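제7장 키트를 산다는 것

7.1 상자를 열기 전에

로봇 키트의 카탈로그는 대개 세 번째 쪽까지 읽으면 사고 싶어지고, 부록까지 읽으면 망설여진다. 제조사도 이 사실을 알기 때문에 부록의 글씨를 작게 인쇄한다. 이 장은 그 작은 글씨를 읽는 법에 관한 것이다.

앞의 여섯 장에서는 기구학, 좌표계, 그리퍼의 파지력, 비전 보정을 차례로 배웠다. 모두 필요한 지식이지만, 졸업 후 첫 직장에서 여러분에게 떨어지는 일은 역기구학 유도가 아닐 가능성이 높다. 상사가 견적서 두 장을 내밀며 어느 쪽이 나은지 내일까지 알려 달라고 할 것이다. 견적서에는 유도할 식이 없다. 합계 금액과 유효 기간과 담당자 휴대전화 번호가 있을 뿐이다.

이 장에서 사례로 다룰 제품은 Vaketti의 조립 및 분해 작업용 셀 키트 Livovard이다. 로봇 팔, 그리퍼, 손목 카메라, 작업대, 고정 트레이, 그리고 이 모두를 묶는 소프트웨어 Prestulgate가 한 묶음으로 공급된다. 경쟁 제품인 Zarei의 키트는 7.4절에서 비교한다. 미리 말해 두자면 두 회사의 카탈로그는 표지 색깔만 빼고 놀랄 만큼 닮았다.

7.2 사양표가 말하는 것과 말하지 않는 것

Livovard의 사양표는 111개 항목으로 이루어져 있다. 이 가운데 구매 결정에 실제로 영향을 주는 항목을 골라 보라고 하면 학생들은 보통 가반하중과 반복 정밀도를 먼저 고른다. 틀린 선택은 아니다. 다만 현장에서 셀을 멈춰 세우는 것은 케이블 길이, 트레이 체결 방식, 소프트웨어 라이선스 갱신일 같은 항목이고, 이들은 사양표의 맨 뒤에서 조용히 차례를 기다린다.

특히 다음 표현을 만나면 연필을 들기 바란다.

"최대": 그 값이 나오는 자세가 하나는 있다는 뜻이다. 여러분의 작업이 그 자세로 이루어지는지는 별개의 문제이다.

"대표값": 누가 무엇을 대표하는지 물어보아야 한다. 영업 담당자는 이 질문을 별로 좋아하지 않는다.

"선택 사양": 카탈로그 사진에는 있고 상자에는 없다.

"간편 설치": 매뉴얼의 설치 장이 몇 쪽인지 확인한다. Livovard의 경우 23쪽이며, 그중 2쪽은 포장재 분리배출에 관한 내용이다. 이 두 쪽은 매우 잘 쓰여 있다.

사양표에 없는 항목도 있다. 새 부품에 맞추어 트레이를 다시 설계하는 데 드는 시간, 그리퍼 손가락을 교체한 뒤의 재보정 절차, 담당자가 퇴사했을 때 남는 문서의 양이 그렇다. 통합 엔지니어 Sem Van Rooij는 도입 검토서에 이런 항목을 적는 난을 따로 두고 '침묵 목록'이라고 불렀다. 그의 검토서에서 침묵 목록은 대개 본문보다 길었다.

7.3 작업물에서 출발하기

키트를 평가할 때 가장 흔한 실수는 키트에서 출발하는 것이다. 시연용 작업물은 제조사가 고른다. 모서리가 둥글고, 빛을 적당히 반사하며, 무게중심이 있어야 할 곳에 있다. 학생 여러분의 작업물은 그렇게 예의 바르지 않을 것이다.

이 장 전체에서 기준 작업물로 데스크톱 컴퓨터 본체를 쓴다. 구하기 쉽고, 단단한 부품과 제멋대로 휘는 부품이 한 상자 안에 섞여 있기 때문이다. 전원 장치와 메모리 모듈은 형상이 일정하여 파지점을 정하기가 비교적 쉽다. 케이블은 사정이 다르다. CAD 모델에는 케이블이 아예 없거나, 있더라도 실물이 한 번도 취한 적 없는 우아한 곡선으로 그려져 있다.
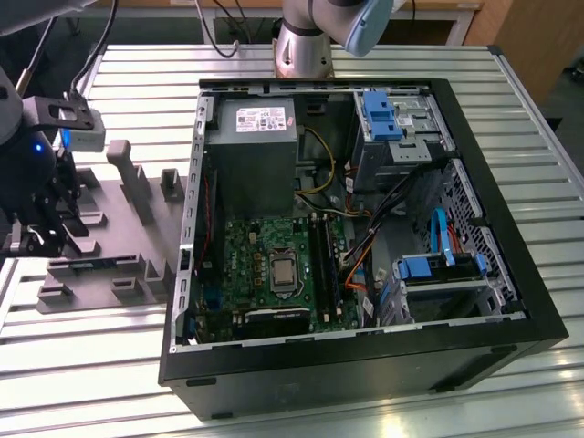
그림 7.1 측면 패널을 떼어 낸 데스크톱 본체와 고정 트레이. 왼쪽 그리퍼에 소형 카메라 모듈이 장착되어 있다.

그림 7.1과 같은 배치를 놓고 검토할 때는 팔보다 본체 안쪽을 먼저 본다. 메인보드에 접근하려면 손가락이 어느 방향에서 내려와야 하는가? 노란색과 검은색 전원 케이블은 그 경로와 겹치는가? 드라이브 베이 쪽에서 올라온 하늘색 SATA 케이블은 카메라 시야를 가릴 수 있는가? 이런 질문에 답한 다음에야 사양표의 손가락 길이와 카메라 장착 위치가 의미를 갖는다.

트레이도 같은 방식으로 본다. 기둥과 홈의 간격은 부품을 놓기 위한 것이지만, 그리퍼가 그 사이로 드나들 여유도 함께 정한다. 부품에 꼭 맞는 트레이는 보기에 좋고, 손가락이 들어갈 자리가 없다.

7.3.1 평가 시나리오의 작성

평가 시나리오는 작업물, 초기 상태, 목표 상태, 허용되는 사람의 개입, 반복 횟수를 명시한 문서이다. 이 책에서는 반복 횟수를 10회로 통일한다. 한 번 성공한 시연은 동영상이 되고, 열 번의 기록은 자료가 된다. 실패한 시행은 지우지 말고 실패 직전의 동작과 함께 기록한다. 사람이 케이블을 손으로 살짝 밀어 준 경우도 개입이며, '살짝'은 기록 양식에 없는 단어이다.

연습 7.1 그림 7.1의 본체에서 메모리 모듈 하나를 꺼내 트레이에 놓는 작업의 평가 시나리오를 한 쪽 이내로 작성하라. 필요한 가정은 모두 명시한다.

연습 7.2 연습 7.1의 작업에 대하여 침묵 목록을 작성하라. 분량 제한은 없다.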